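Visit notes, Stokgate plant, Sunday, March 20, 2022

Judwood opens its household products plant to the public once a year, and this was my first time inside. I went mainly to see how the stain remover sticks are made. Visitors are taken through in groups of 8, with earplugs and hairnets issued at the door. Carys Parri, the process engineer on duty, led ours.

## Mixing

The soap base arrives as flakes and is melted in jacketed kettles. Washing soda and a citrus solvent go in after the melt, with the stirrer at low speed to keep air out. Trapped air leaves soft spots in the finished stick, and a soft spot crumbles when it is rubbed on a collar. The kettle room smelled strongly of orange peel, and the floor was slippery near the drains.

One batch fills 4000 molds. Cooling takes over three hours, and Parri said that most of their rejects come from people trying to shorten it.

## Test laundry

The test laundry was the best part of the tour. Cotton swatches are stained with coffee, grass, ballpoint ink and cooking oil, left overnight, treated, and washed in a bank of Garcia front loaders. A light meter reads each swatch before and after. The logbook on the bench was open at run 289.

Points I wrote down:

- Ballpoint ink: dab with rubbing alcohol first, blot, then use the stick. Going straight to the stick spreads the ink.
- Cooking oil: apply to dry fabric. Water added first keeps the soap out of the fiber.
- Grass: cool wash only, with a 30-minute wait after treatment.
- Fleece and sweatshirt knits: rub with the nap, lightly. Hard rubbing pills the surface. 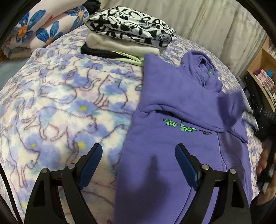

Fabric softener came up next. The lab leaves it out of all test loads, as it coats the fibers and lowers the meter readings. White vinegar in the rinse cup was given as a substitute for towels — half a cup, never mixed with bleach.

## Packing

The packing line is older than the rest of the plant. Sticks drop into card sleeves made by Ostex, and a checkweigher pushes the light ones off to a bin for remelting. The line stopped twice while we stood there, both times for a jammed sleeve. Leonie Kofler, who runs it, cleared each jam by hand with the guard interlocked open.

## Practical details

Parking is on the north side, and the entrance is not signed from the road. The tour covers two flights of open metal stairs. Seconds are sold by the gate at 3 dollars a bag, cash only. The next public date is in June, and booking is by phone.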